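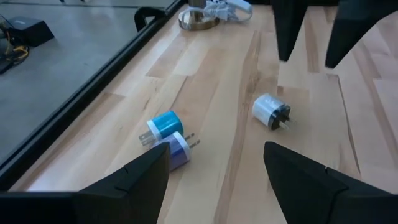 5 min read

In defence of the charger drawer (but a smaller one)

I have a theory that you can tell how long a person has lived somewhere by their chargers. Move in on a Tuesday and you've got one, in the wall by the bed, and you guard it with your life. Give it a few years and they're breeding. Turquoise ones, purple ones, plain white ones with the printing rubbed off, and a fat black thing with no visible purpose that you daren't throw out in case it runs the doorbell.

My friend Fares Nseir thinks we should all chuck the lot. He's a great one for chucking. He cleared his whole flat in November, came round to mine glowing about it, and then asked if he could borrow a cable. I lent him one, obviously. I haven't seen it again.

So this is my case for keeping some of it, and for being a bit pickier about what "some" means.

First, colour. I used to think coloured chargers were a gimmick, the sort of thing you find by the till next to the mints. I've completely come round. A little turquoise cube is somebody's. You can say "that's mine, the turquoise one" and the argument is over before the kettle's boiled! In a house where everything is white, every plug belongs to whoever picked it up last, and in our house that was always my brother-in-law Karim. He's very good about it when challenged, he just empties his bag on the table and lets you pick.

I would make coloured plugs compulsory in shared houses. One colour each, chosen on the day you move in, no swapping. Zaid Dabbas, who I shared with for two years at Ikdale, says this is the most controlling thing he's ever heard from me, and he was there for the fridge shelves.

Second, get it all out on a table. I mean all of it, and a proper table, a nice big wooden one where you can see what you're looking at. Sorting chargers inside the drawer is hopeless. You pull one end of a cable and the whole nest comes up with it, and you shove it back down and say you'll do it at the weekend. Spread out, it's a different job. The cubes go with the cubes, the cables can sprawl where they like for a bit, and you start noticing that you own a power strip you'd forgotten and could have used all last winter behind the telly.
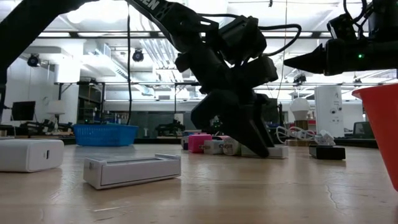
Issue 80

I'm a bit evangelical about power strips, I'll admit. A flat white one is the most useful dull object in any house and people treat them terribly. They get kicked under sofas. They get left behind when you move, still plugged in, like a cat that wouldn't go in its box. If you find one in your pile, put it somewhere you'd be able to lay hands on it in the dark, and don't bury it under the cables.

Same goes for the power bank. Mine spent a year at the bottom of the drawer, flat as a pancake, so whenever I needed it I had a small black brick and no help at all. It lives by the front door now, next to the keys, and I top it up when I remember. (I remember perhaps one time in three. Still an improvement.)

Then there's the cable coil question, and here I fall out with nearly everyone. Mohammed-Awal Aidoo, who writes the page opposite mine, winds every cable into a tight little loop and fastens it with a tie from a bread bag. They look lovely. But he can't find the one he wants without undoing four, and then he has to do them all up again. I prefer a loose coil, one big turn after another, dropped in a tray. It sprawls a bit when you take it out. Let it sprawl! A cable is for stretching across a room so you can sit on the good end of the settee.

About trays. Please don't go and buy a "system". I had a leaflet through the door from Zolura last month trying to sell me a tower of little labelled compartments, and the photo on the front had a single charger in each one, standing up like a boiled egg. Who has that few? A long low tray with a bit of a lip does the job. If it's too full to close the drawer over, you've got too many, and that's the only rule I keep.

Which brings me to what should go. Anything with a bent prong. Anything that buzzes. Anything belonging to a phone you can't picture any more. Take them to the small electricals bin at the tip, or to Aoun on the parade if you're near Bollatwood, where they'll take dead plugs over the counter without making you feel guilty.

Everything else can stay, and I won't be shamed about it. Fares can laugh all he likes. He rang on Sunday wanting to know if I had a spare plug for the cable.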